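Grippers & End Effectors > Hand-held rigs
Thread: Finger pads on two-finger hand-helds - rubber, felt, or give up

stulden_refugee
Started this in the camera subforum and was told, politely, to go away. So, pads.

We have been comparing hand-held grippers at the bench for the past couple of months. Same linkage, same fingers, same wrist camera, different stuff stuck to the inside. The job is dull on purpose: clear plastic containers, white plastic trays, pick up, put down, repeat until somebody asks for lunch. Rubber grips wonderfully right up to the point where it starts shedding like a dog in June. What is everyone else running?

kettle_black
Rubber. Always rubber. If it frays you glued it badly.

stulden_refugee
I glued it exactly how you told me to in the March thread.

kettle_black
Then you bought the wrong rubber.

Salvador Azevedo
Before this becomes the March thread again: what thickness, and are you wrapping the edge or stopping short of it? We lost most of ours at the wrapped edge. The pad catches on a container rim, lifts a little, and from then on every grasp is peeling it for you. We went to 2 mm, cut square and stopped short of the corner, and they last a good deal longer. Uglier, too, but the containers have not complained.

stulden_refugee
Wrapped. Of course wrapped. It looked so professional.

Wrist views from the bench, so kettle_black can tell me what else I bought wrong: 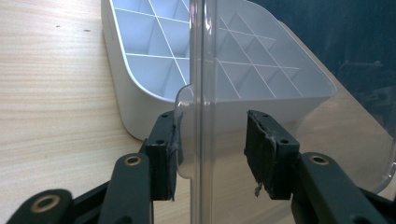
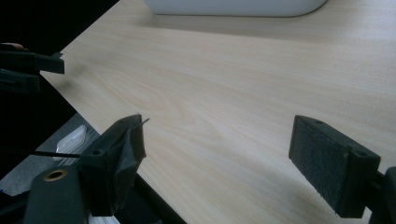

Wrist camera views, same bench. First one: fingers at the clear container, white tray behind. Second one: fingers apart over bare table.

kettle_black
Okay, the right pad in the first one is a disgrace. There's a tag hanging off the bottom corner. You have been gripping things with that?

stulden_refugee
I have been gripping things with that for science.

Hjalti Lund
I'm more bothered by the container than the pad. Clear plastic in front of a white tray with a grid in it - you can see the dividers straight through the wall. Any depth you get out of that is going to be creative writing. We ran 24 grasps on clear stuff with the Nogueira arm and the pads were never the problem. The controller kept trying to close on whatever was behind.

Salvador Azevedo
Disagree, or half disagree. The vertical rib shows up fine in the first view, bright and dark bands all the way down. A person holding the tool lines up on it without thinking. If the policy can't, that's a training problem and you won't fix it with a nicer camera.

Hjalti Lund
A person holding the tool also has a head with two eyes in it, well away from the wrist. The policy gets what the wrist gets.

Salvador Azevedo
Which is an argument for a second camera. Which is what you always want.

Hjalti Lund
And I am always right, it's exhausting.

pallet_jockey
Can I drag this back to pads? The right finger in the second one looks like felt to me, not rubber. Fuzzy, bit speckled. Is that a different pad or the same one after a hard life?

kettle_black
If rubber looks like felt you should have changed it already.

pallet_jockey
Asking because we tried real felt on the Welmont jaws. Lovely on painted parts, hopeless on glossy plastic. Anything with a smooth outer wall just slid out, very slowly, like it was embarrassed for us. Went back to rubber after 20 cycles and threw the rest of the roll in a drawer, where it remains if anybody wants it.

Salvador Azevedo
Also, whatever you do, change both fingers together. New pad on one side and old on the other means thin-walled stuff twists as you close. Took us far too long to blame the pads and not the linkage. I had the bushings out twice.

stulden_refugee
Noted. Plan: square-cut rubber, short of the corner, both fingers at once, and I log when each set goes on so I stop guessing their age from the fluff. Then the same containers again before I touch the camera.

Hjalti Lund
Touch the camera.

stulden_refugee
Has anyone tried the Soken silicone sheet? It costs more than my chair.

kettle_black
Yes. It's rubber with a nicer invoice. Buy two sheets, you'll ruin the first one.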